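Photo booth for the Skullow hospice night: open air or enclosed?
Tue 4 November

tealkettle
We've booked a booth for the fundraiser at Pleketcombe hall and I'm so excited! Last October's one did 76 strips in a night and people still have them on their fridges. Do we go enclosed (curtain, cosy, silly) or open air with a backdrop?

gumboot_jo
Enclosed, every time! People relax behind a curtain. My favourite colour prints all came out of one.

fstop80
Disagree, sorry. You'll never squeeze a family of eight in there, and the families are the whole point of the night. Open air, plain backdrop, big soft light.

gumboot_jo
Fair, but shy people won't line up in front of a crowd.

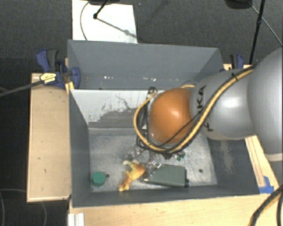
fstop80
Backdrop colour matters more than people think, so go mid grey if the hall has one. Skin looks lovely against it and bright clothes really sing. Look how the orange joint on that KUKA arm pops over the grey bin, and now picture someone's party frock doing the same!

tealkettle
Oh, I'm sold on grey! Open air it is, and I'll put a screen beside the queue for the shy ones. Does anyone know if 20 props is enough?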